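Running a school condition survey at a heritage site

A condition survey is a good first task for a school group. It needs little equipment, does no harm to the building and leaves the site manager with something usable. The method set out below is the one we follow at Okelness, where pupils record the boundary walls each January.

Before the visit

Ask the site manager for a plan of the area you will be working in. A photocopy is good enough if the walls can be told apart. Divide the plan into numbered sections, each short enough for one group to finish in a morning. Our plan of the outer wall at Okelness has 1,294 numbered stones on the south side, but you do not need that level of detail. Sections of a few metres work well.

Put pupils in groups of four. One measures, one draws, one writes and one takes the photographs. Swap the jobs at the halfway point.

Each group needs a clipboard, two pencils, a tape measure, a scale bar and a stack of record sheets. Do not allow pens near the stonework.

Teaching the words

Spend one lesson on the terms the pupils will use. Keep the list short: crack, loss, stain, plant growth, loose joint, old repair. Yufang Liao, who wrote the record sheet used at Isel, adds a seventh box marked "not sure", and I would keep it. A pupil who has no such box will guess.

Practise on small things indoors first. Give each pair one object and ask them to write down its colour, parts and condition in under fifty words, then have another pair check the entry against it.

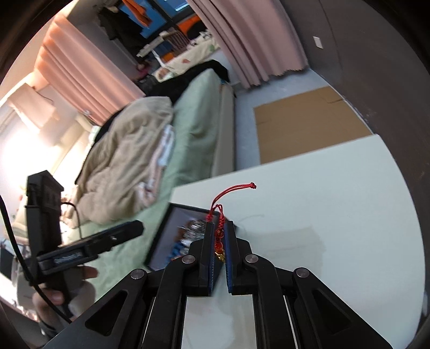 Red cord charm with a braided section and a small gold ornament.

On the day

Start at the left end of the section and work to the right. Stand back and sketch the whole section before looking at any one fault. Then:

Mark each fault on the sketch with a number.
Write the same number on the record sheet, with the term and the size.
Photograph the fault with the scale bar beside it.
Move on. Do not scrape, brush or pull at anything, including weeds.

Allow ten minutes at the end for groups to swap sheets and check each other's numbers – most mistakes are found at this stage.

Afterwards

Type up the records within the week. Guangming Long's pupils at Dondell had 1,267 entries after their second season and used a plain spreadsheet throughout. Past some 1,000 rows, add a column for the year so that repeat visits can be compared.

Send the site manager a copy of the spreadsheet, the sketches and the photographs, and keep the original sheets at school in a dry cupboard.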